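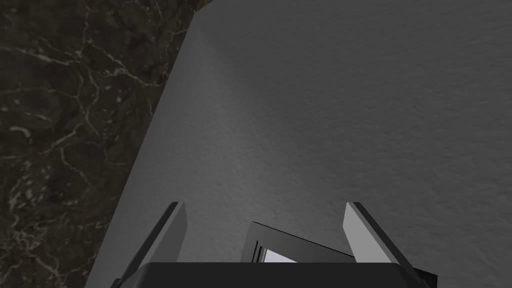 Simulation tooling: Mimine release for February

22 December 2019

The next Mimine release moves the wrist camera out of the render loop and into its own process. Until now the controller waited on each frame before it could step the physics, so a slow frame showed up as a pause in the arm. With the split, control runs at a fixed rate and perception takes the newest frame available, with its simulation timestamp attached.

The second change is in the table plane estimator. Dondel, the perception package, fits a plane to wrist depth before any object is placed. On an empty tabletop the old fit was biased wherever the table edge was in view, as floor points beyond the edge leaked into the estimate. The new version masks the gripper from the URDF, rejects everything past the first depth jump, and refits on the remainder. It needs at least 20 valid patches and returns an error if it gets fewer. Previously it returned the last good plane, which hid the fault from the planner.

We replayed 3909 stored start poses in the Villo cell model. The old estimator put the plane more than 12 mm off in around 50 of them, nearly all close to an edge. None exceed that limit now. Reflections from polished floors are still a weak point on real depth sensors and are not modeled.

Users of the Kohlhase planner should note that the plane message now carries a covariance field. Configs that set table height by hand will keep working, but log a warning at startup. Replay scripts are in the tools folder - run them against your own cell before you upgrade.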